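Nimham P2 handheld pachymeter: review after a spring in clinic

Reviewed by Padmavathi Rodrigues, with bench readings by Anil Menon
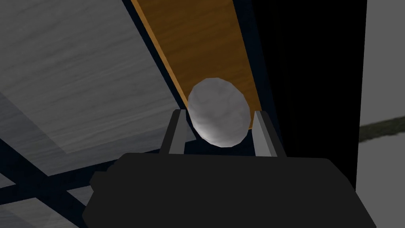
Rounded grey object between two gripper fingers. Computer render.

The Nimham P2 is a handheld ultrasound pachymeter. It measures the thickness of the cornea at the point where the probe tip touches it and gives the result in microns. It costs £800 with one probe, a charging stand and a hard case. A spare probe is sold separately and takes a long time to arrive, so order it with the unit if you need one.

We used the P2 at the Gevside eye clinic on adult patients who were already booked for pressure checks or for assessment before laser surgery. The clinic also has a Ramasamy optical unit, a table-mounted instrument that takes its reading without touching the eye. The Ramasamy is the one we normally rely on. It cannot be moved between rooms and it needs a patient who can sit up and hold a chin on a rest, so a second instrument had been on our list for a while.

Build and handling

The body is a pen shape, thicker at the back end where the battery sits. The balance is slightly too far back. With the heel of the hand on the patient's cheek this matters very little, but held free, as you might over a patient lying flat, the tip drifts upwards. The single button is under the forefinger and has a clear click. The screen is on the side of the body and is not lit well enough for a dark room. We ended up reading results from the stand, which repeats the last value in larger digits.

The probe tip is straight. An angled tip would be easier to bring square to the eye when working from the side, and the older Nimham model had one. The maker's leaflet says the straight tip is less prone to damage. We have no way to judge that over one spring.

The cable between probe and body has been dropped from this version and the probe now screws directly into the nose. The thread is fine and can be crossed. Start it by turning backwards until it drops into place.

Taking a reading

After anaesthetic drops, the patient looks at a fixed target and the tip is brought to the centre of the cornea. The P2 fires only when it judges the probe to be square to the surface. A short beep marks each accepted reading and a lower tone marks a rejected one. The default is a set of readings from which the highest and lowest are dropped, and the screen then shows the mean and the spread. The number in the set can be changed in the menu. The dropping of outliers cannot be turned off, which is a nuisance for anyone who wants the raw values for a study. They are kept in the export file but marked in a way that is easy to miss.

The angle check is strict. New users will hear the rejection tone a good deal on their first few patients. It can be loosened by one step in the settings, but we advise against it. With the looser setting, readings taken slightly off centre got through and were thicker, as would be expected given that the cornea thickens towards its edge.

The speed of sound is set at the factory and can be altered in a hidden service menu. Leave it alone, and check it if the unit has been on loan.

Bench and clinic results

Anil Menon ran the bench test with the plastic calibration block supplied by Nimham. The block reads true when the contact surface is clean. A dried film of gel raised the value, and wiping it off brought it back. The leaflet asks for a block check once a month. We did it at the start of each clinic and would suggest others do the same.

In clinic we compared the P2 with the Ramasamy in 18 patients, right eye only, optical reading first, same visit. The mean central thickness on the P2 was 529 microns. The Ramasamy gave a slightly lower mean in the same eyes. A small offset between ultrasound and optical instruments is common, and it went the same way in nearly every patient. For following one patient over time, it means staying with one instrument. Do not mix the two in the notes without saying which was used.

Two patients had scarring near the centre of the cornea. The P2 gave a value in both, but with a wide spread, and we would not use either figure. The unit shows no warning when the spread is wide. It should.

This was a small comparison, made by people who were not blinded to the first result. It will tell you whether the unit behaves sensibly. It is not a validation study, and no one should change a treatment threshold on the strength of it.

Software

Readings transfer by cable to Budeo, the viewer that comes with the unit. Budeo is plain and quick. It lists each visit with the mean, the spread and the eye, and exports to a spreadsheet. It will also apply a correction to eye pressure based on corneal thickness, using one of several published formulas. We would switch this off. The formulas disagree with one another, and a corrected figure printed in bold beside the measured one invites people to copy down the wrong number. The setting is under Display, not under Pressure, and it came back on after the May update.

There is no wireless transfer. The left and right eye label has to be set by hand before each set and cannot be changed afterwards on the unit, only in Budeo. We had mislabelled sets in the first weeks, all found at export.

Cleaning

The tip is wiped and then soaked as directed in the leaflet. Only the tip goes in the fluid. The thread behind it is not sealed, and the stand has no holder for a soaking probe, so we use a small rack from the lab. The leaflet is clear on which fluids may be used.

Battery

One charge lasts a full day of clinic. The stand charges the unit only when it is seated with the screen facing forward, and the charging light is on the back.

Who it suits

A clinic that needs thickness readings in more than one room, or in patients who cannot manage a chin rest, will get sound results from the P2 at a fair price. A clinic that already has an optical unit and sees only patients who can sit at it has little reason to buy. Research groups should ask Nimham about the export format first. We have kept ours, with the angle check at its strict setting and the pressure correction off.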